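Returning Plastic Bottles in Student Housing: A Small Study in Dallton

1. Why we chose this subject

In our student residence there is a big problem with plastic bottles. In Dallton you pay a deposit when you buy a drink, and you get the money back when you return the bottle at a shop. Even so, many bottles from our building go into the general waste. Our group wanted to understand why students give up this money, and if a simple change in the building could help.

2. Method

We made a short paper questionnaire with 26 questions and left it in the kitchens of the Robles residence, where over 600 students live. After the first test we removed three questions which people understood in different ways, so the final version had 23. We also made interviews in the laundry room in the evening, when people have to wait and are more willing to talk. The interviews were made in English, and this was perhaps a limit, as some students could explain themselves better in another language.

3. Results

The most common answer was distance. The nearest shop with a return machine is Nistonari, on the other side of the ring road, and most students do their shopping at the small store by the bus stop, which does not accept bottles. The second reason was space. The rooms are small and a bag of bottles takes the place of a chair.

We expected that money would be more important in the answers. Several students told us that they know the value of the deposit but they do not think about it when they are tired. First-year students from abroad often did not know the system at all. One of them believed the deposit was a tax.

There was also a question about smell. In warm months such as June, bottles with some juice inside attract flies, and people prefer to throw them away the same day.

4. A shared collection point 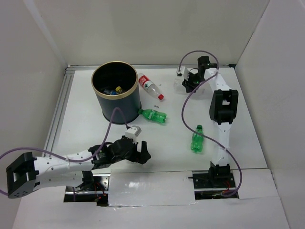
Our proposal is to put one collection point on the ground floor of each staircase, near the letter boxes. Students would leave their bottles there with the caps on, and Droltelen, the company that already empties the paper containers, would take them together with the paper. The deposit money would go to the residence and pay for things in the shared kitchens. When we asked about this idea, most students liked it, but a few wanted to keep their own deposit, and we think this wish is fair. For them the way to the shop should be explained better, with a small map in the welcome folder.

The position of the collection point matters a lot. If it is in the cellar, people will forget it. The container must also have a wide opening, and someone has to wash it regularly.

5. Limits of the study

We worked only in one residence and only during the spring term. Students who never use the kitchen probably did not see our questionnaire. We also did not weigh the waste, so we can describe what people say they do with their bottles, but we cannot compare it with the real quantity. We would like to do this in the autumn, if the residence office allows us to open the bags.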